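Painting With Deep Colors: Your Questions

Jangate readers have been sending in paint questions since the winter issue, and we love it. Theresia Holzer has painted rooms for a living for most of her adult life and still gets excited about a fresh can of dark green, so we sat her down with the whole pile. Svenja Gasser typed everything up. If you don't find your question, the address is at the bottom of the page.

Will a dark color make my small room feel smaller?

Sometimes, and so what! A small room painted white is still a small room. A small room painted plum or bottle green feels like somewhere you want to curl up with a book. The edges of the room get harder to read when the walls are deep, and in the evening, with a lamp or two on, you stop noticing where the corners are. Dens, dining rooms, hallways and guest rooms are all great places to try it. If you work from home in the room all day and it faces north, I'd think a little longer first.

How do I test a color properly?

Please don't paint a little square on the wall. The old color all around it will fool your eye every time. Paint two coats on a big sheet of lining paper or poster board, leave a white border if you must, and tape it up. Then move it. Put it next to the window, put it in the darkest corner, lay it flat behind the sofa. Look at it at breakfast and again at 9 p.m. with the lamps on. Leave it up from Thursday until the end of the weekend and you'll know.

Do I need a tinted primer?

For reds, oranges and strong yellows, yes, yes, yes. Those colors tend to cover poorly, and over white primer you can end up doing coat after coat and wondering what you did wrong. Ask the paint counter to tint the primer gray, or toward your final color. For most navy and dark green paints you can get by with a mid-gray. If the wall is already dark and sound, a light sanding and a good wipe may be all the prep it wants.

What about wood doors? Do I have to paint those too?

You don't! I get this one more than any other. People fall for a deep wall color and then panic about the woodwork. Warm wood and dark paint get along beautifully, especially oak, pine and anything with a bit of orange or honey in it. Try your sample board right up against the door before you decide. If the wood looks richer next to the color, leave it alone and save yourself a week of sanding. If it suddenly looks pink or greenish, try a warmer or cooler version of the same shade.
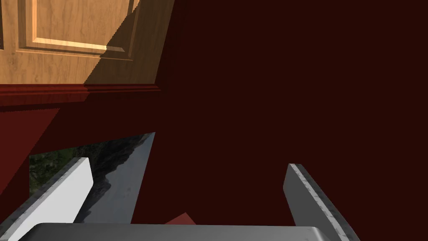
Honey-toned wood with a dark red baseboard.

Should the baseboards match the walls or stand out?

I used to be a white-trim person. Then I painted a client's baseboards the same blue as her walls, and I have never really gone back. Matching trim makes the walls look taller and hides a lot of bumps and uneven joints in an old house. White trim against a dark wall is crisp and smart, but it draws a line around everything, radiator pipes included. There's a middle road, too: same color, shinier finish. Flat on the walls and satin on the trim gives you a soft change when the light moves over it.

Which finish hides the most?

Flat, by a mile. Dark paint with any shine will show you each roller mark and every patch you thought you'd sanded smooth. The catch is that flat dark paint scuffs. Brush past it with a bag and you get a pale streak. Many paint makers sell a washable flat now, and I think it's worth the extra money in a hallway. In a bedroom, plain flat is fine.

How much paint should I buy?

Measure the width of every wall, add them up, multiply by the height, and check the number of square feet per gallon on the can. For a room with 800 square feet of wall, on a can that says it covers 400, that's two gallons per coat, so four for two coats. Don't bother subtracting the windows unless they're huge. Then buy a bit more than the sum tells you, and get it all at once. Deep colors can shift slightly between batches. Pour all the cans into one big bucket, stir it well and work from that – painters call it boxing, and it saves a lot of heartache halfway along a wall.

My second coat looks patchy. Did I ruin it?

Almost certainly not! Dark paint looks terrible while it's drying. Close the door and go make dinner. If it's still patchy the next day, you probably rolled back over paint that had started to set. Do a third coat, load the roller well, keep a wet edge, and work in full strips from the top of the wall to the bottom. No going back to fix little spots. I know it's hard.

Can I paint the ceiling dark as well?

Oh, please do. Hrefna Toft wrote in to say she took her aubergine dining room right over the ceiling and that her dinner guests now stay an hour longer than they used to. I believe her. The fifth wall in the same color takes away that hard line at the top, and the light from a table lamp gets very soft and cozy. Do the ceiling first, wear a hat, and use a longer pole than you think you need.

Jangate – Issue 105 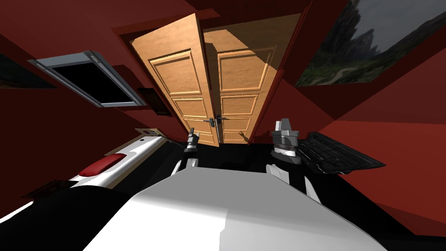 I have double doors between two rooms. Where does one color stop and the next begin?

The usual rule is that the frame takes the color of the room it faces. Stand in each room with the doors shut and ask what you'd see from there. The inside edge of the frame goes with the room the doors swing into. With natural wood doors it's even easier, as they can sit happily between two quite different colors. I've done mustard on one side and ink blue on the other and it was a joy to walk through.

What do I do about door handles and switch plates?

Take the switch plates off with the power turned off at the breaker. Cutting in around them never looks as neat. Handles can come off too, and it's a nice moment to give old ones a clean. Black, bronze and aged brass all look good in a dark room. Shiny chrome can feel a bit cold, but that's my taste and you're free to ignore it.

Is an expensive brand worth it?

For pale colors I'm relaxed about it. For deep ones, I'd spend more if you can. Better paint often needs fewer coats, and your Saturday is worth something. Silvan Gasser asked whether a cheap store could copy a fancy color for him. They can get close, and close may be all you need, but paint a board and compare the two in daylight before you pay for the whole room.

How do I touch up a scuff later?

Keep a small jar of your paint, filled right to the top, with the color name and the room written on the lid. Dab with a bit of sponge or a tiny roller, never a brush. Feather it out and use as little as you can get away with. If the wall is a few years old and gets a lot of sun, the touch-up may show, and then it's best to repaint that one wall from corner to corner.

What if I hate it?

Then you paint it again! Ingeborg Zwahlen told us she went through three reds in the same study before she got to one she loved, and she remembers the whole thing fondly. Give it a couple of weeks with your furniture and pictures back in, though. A dark room with nothing in it can feel like a cave. Put the rug down, hang something with a pale mat, turn off the overhead light, and see how you feel then.

Where do you stand on black?

Deeply in favor, in small doses. A powder room, the back of a bookcase, a stair rail. Look for one with some brown or green in it so it doesn't go dead at night.

More questions? Write to Svenja at the Jangate reader desk and put "paint" in the subject line. Theresia will be back in March with wallpaper, and she already has opinions about borders.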